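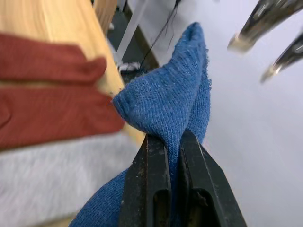

Blue sock in the gripper, two red ones waiting on the table.

Been quiet on here because January 2023 is budget month at our place. A few people asked how we're planning the next round of gear for the sock sorting cell, so a thread.

Background for new followers: I do equipment planning for a small textile recovery outfit in Tristport. Odd socks, single gloves, knitwear offcuts. The job we want automated is pick up one item, present it, put it in the right pile.

Knits are the hard part of the quote. A vendor will happily show you a cardboard box going from A to B. Ask them for a ribbed sock and the price changes, or the cycle time does.

What we've got in the plan: 2 arms, one set of spare fingers per arm, wrist cameras, benches, guarding. The arms are the easy line. Everyone publishes an arm price. It's the rest that drifts.

Fingers first. Ours are black and angular and they scuff. You can see light scratches along the bevel on the right one. I'm treating fingers as a consumable now and giving them their own line, same as gloves and blades.

Last year I had fingers lumped under "maintenance — general" and they ate it by spring. My own fault. Won't do that again.

Got quotes from Jakader and Paquette. Jakader is cheaper up front but charges for every fingertip redesign. Paquette costs more and includes three redesigns in the first year. For soft goods you will use the redesigns.

Grinbridge also quoted, lease only. I don't mind a lease for a trial. I do mind a lease where the wrist camera is a separate agreement with a separate end date. Read the schedule at the back, the prices all live there.

Integration is roughly 40 per cent of our total. That covers programming, wiring, guarding and the risk assessment. If your quote has it at 10, somebody has left something out and you'll be paying for it in variations.

Benches: keep what you have if the height suits. We're staying with the wooden tops for the trial and spending nothing there. I've pencilled in $3,000 for proper fixtures if the trial gets signed off.

Cable management gets its own line too. It's a small amount of money and I've never once seen it in a vendor's quote.

Labour. The plan doesn't take anyone off the floor. Adjoa Ofori runs the sorting benches and she's down for paid training hours on the new cell. Budget those hours at full rate or the training won't happen.

Next step is a paid trial with our own stock — mixed colours, mixed sizes, some of it pilled. No vendor samples. Decision goes up in February.

Happy to share the blank spreadsheet with anyone in a similar line of work. Numbers stripped out, headings left in. Message me.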